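Visit report: Prustberg tram depot open day
Saturday, April 5, 2025

The depot runs on 1503 mm track, an odd figure that dates from the first rail order and was never corrected. Entry was by the wash road. Si-woo Pyo of the track department led the 10:15 group through the wheel shop, where the pit lathe was turning a trailer axle. Minimum flange thickness is checked every 400 operating hours with a hand gauge.

Car 279 stood on road 2 with its side skirts off. The motors were rewound by Drastent in October, and the new insulation is rated one class higher than the original. The brake resistors are still on the roof — no change planned. 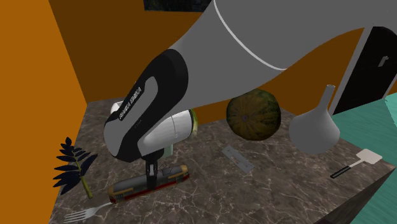
Sanding gear was covered last. The Katene line has the steepest grade on the system, and cars assigned to it carry larger hoppers. Dry sand comes in by truck from Plilledano and is sieved again before filling. Questions on overhead wire tension were deferred to Warrick McAlister, who was out on a call. Parking on the north side was full by 11.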